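How do you choose a good gripper?

A gripper is the part of a robot that does the job of your hand. Most have two fingers that open and close. Before a gripper goes on a robot arm, people often try it out by holding it in their own hands.

At the Caltico workshop in Tirkcombe, testers compare grippers on an ordinary wooden table. A tin is harder than it looks. It is round and smooth, and it can roll.

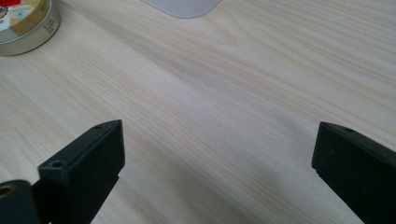

Dariusz Dudek thinks the shape of the fingers matters less than how hard they squeeze. Too little and the tin slips, he says. Too much and you dent it.

Each gripper gets 11 tries at every object. The testers write down each drop, and a gripper with more than 3 drops goes back to be changed.
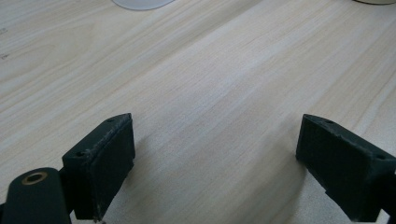
Testing also shows how well the parts last. A finger may close 200 times in one morning, and the surface that touches the object slowly changes. Small scuffs on the edges, like the pale ones on these dark finger pads, are worth looking at – they remind testers to check the grip again. Smooth pads can lose hold of things that rough pads keep.

Some jobs need two grippers. One can hold a box still and the other can put something inside. Try it at home with two pairs of kitchen tongs and an empty tub.
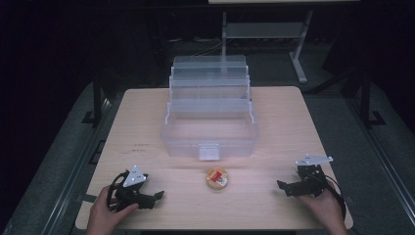 Two hand-held grippers, one in each hand.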